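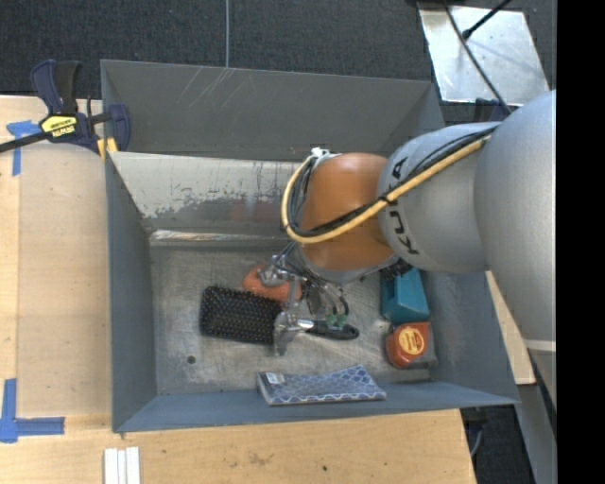

3. Method

3.1 Workcell and bin

All trials used the KUKA arm in the Tritham teaching lab, with a two-finger metal gripper. Objects were picked from a grey metal bin with sloping walls, clamped to a wooden work surface. Blue tape on the wood marks the reference corners used to check that the bin had not shifted between sessions. The check was done at the start of each session and again after any collision stop.

The bin floor is bare, scuffed metal. We considered lining it with matte vinyl to cut down on reflections but left it as it was, so that our results could be compared with those of the previous project group (Procházka, Tasby report, chapter 4).

3.2 Object set

Objects were chosen to cover a range of shapes and surface finishes. The set includes a paddle hairbrush, a tape measure, a flat package with a shiny covering and several block-like and rounded items. Objects were tipped into the bin from a tray and were not arranged by hand. If an object landed outside the bin, the whole tray was tipped again.

3.3 Data collection

We recorded 3000 grasp attempts. For each attempt the controller saved a colour image from the fixed camera, the planned grasp pose, the finger opening at closure and the outcome label. A grasp was labelled a success if the object stayed between the fingers for 2 seconds after the lift. Labels were assigned from finger opening and then checked by eye on a sample from each session. Eetu Partanen did the checking and was not told which planner had produced the grasp.

Two planners were compared. The baseline places the grasp at the centroid of the segmented object. The second, which we call the edge planner, scores candidate poses along the object outline and penalizes any pose where a finger would land within 50 mm of a wall.

4. Results

4.1 Overall

The edge planner had the higher success rate on long objects. On the hairbrush the baseline tended to close on the wide head, where the bristles gave way and the brush rotated out during the lift. The edge planner usually chose the narrow part near the join between head and handle. On compact objects the difference between the planners was too small to be meaningful given the spread between sessions.

4.2 Failure cases

The flat package was the worst object for both planners. When it lay against a wall, the 50 mm penalty removed almost every candidate and the planner returned no grasp. These cases were counted as failures. Reflections from the covering also split the segmentation into several small regions, and the baseline then aimed at whichever was largest.

A second group of failures came from neighbouring objects. Neither planner models the finger that is not in contact, and it sometimes pushed a nearby object under the target before closure.

4.3 Limits

Only one bin and one gripper were used. Lighting was the normal room lighting and was not measured. The wall penalty was set by trial during the first session in November and was not tuned afterward. A smaller value should be tested before the planner is used with flat objects.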